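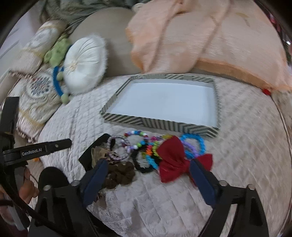
How do I get a quilted bedspread clean without the filling going lumpy?

Cool water, half the soap you think it needs, and a big enough machine. Most lumps come from cramming it in a small drum and then drying it on high.

Quick notes, typing between loads.

Check the seams first. Any loose stitching, fix it now with a few hand stitches. A small gap going in is a long gap coming out.

Spots: dab, don't scrub. Dish soap and cold water, ten minutes, blot with a white rag. Old makeup stains may take two goes.

Washer at home too small? Go to the laundromat. I use the one on Sedmont, Friday before 7 am, no line. Big front loader, gentle cycle, extra rinse. No fabric softener, it flattens the quilting and leaves a film.

Drying. Low heat, 3 clean tennis balls in with it. Stop every half hour, pull it out, shake it, turn it over. Yes its boring. Feels dry on top but the middle stays damp for ages so give it another round, then hang it over two chairs overnight.

Line drying works too, just spread it over two lines so the wet weight doesnt pull on one row of stitches. Shade for anything pale or colored.

Storing: old cotton pillowcase, top shelf. Never plastic. Mine sat in a zip bag till December and smelled like a basement, had to start over.

Ironing, don't. Steam from a few inches away if you must.

Italo Orlandini wrote in to ask about wool filling. Different animal, air it outside and spot clean only, or take it to a cleaner.

Pillows next time.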